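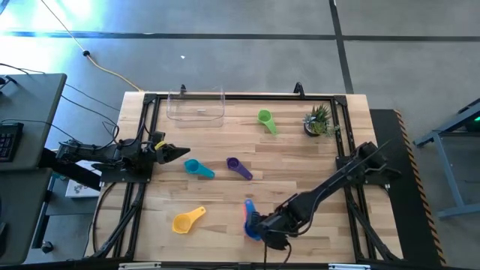

Measuring cups on a butcher-block tabletop, with a robotic arm on either side.

Dairy replaces corroded hot water loop at Torkton plant

19 August 2023

Coughlan Dairy has finished replacing the hot water loop that feeds the wash-down stations at its Torkton plant, using fusion-welded polypropylene pipe in place of the original copper.

The loop carries water at 80°C from the boiler room to the separator hall, the culture room and the tanker bay. Copper had been in service there since the plant opened, and pinhole leaks had become frequent on the return leg, mostly at elbows and just downstream of the circulating pump. Maintenance staff had been clamping the leaks and scheduling proper repairs for the next shutdown, but the list was growing faster than it could be cleared.

A survey by mechanical contractor Londska found that the return line was undersized. Water was moving through it quickly enough to wear the pipe wall from the inside, and the cleaning chemicals stored near one section had attacked the outside as well. Replacing the line with copper of the same diameter would have brought the same trouble back.

The plant looked at stainless steel first. It would have handled the temperature and the chemicals, but welding inside the separator hall meant hot work permits, screens and a fire watch on every shift, and the hall would have had to stop production for longer than the dairy could allow. CPVC was ruled out over concerns about the glued joints and the number of hangers needed at that temperature.

Londska settled on a fibre-reinforced polypropylene system supplied through Skelendale Pipe and Fittings. The joints are made by heating the pipe and the fitting and pushing them together, with no open flame and no solvent. In all, 955 metres of pipe went in, in sizes from 32 mm at the hose stations up to 110 mm on the main supply. The return is now one size larger than before and the circulating pump has been set to a lower speed.

Much of the work was done off site. Skelendale's shop welded the manifolds and valve assemblies for all 24 wash-down stations and delivered them on pallets in the order they were to be hung. Installers then had only the straight runs and final connections to make in the hall. Crews worked overnight in sections, and the old line stayed live until each new section had been pressure tested and flushed.

Thermal expansion took some planning. Plastic pipe grows more than copper when heated, even with the fibre layer, and the longest straight run crosses the full length of the separator hall. Londska put in 2 expansion loops on that run, with anchors at the midpoint, and used sliding guides elsewhere. The existing trapeze hangers were kept where the spacing allowed, although extra ones had to be added over the tanker bay.

The new pipe is insulated throughout, with a washable jacket in the production areas. Total volume in the loop is 600 litres higher than in the old one, and the expansion tank in the boiler room was changed to suit.

The copper has been taken down and sent for scrap, apart from a short section above the culture room ceiling that will come out during the November shutdown. The dairy plans to replace the cold water line to the tanker bay at the same time, also in polypropylene – design work on that is under way.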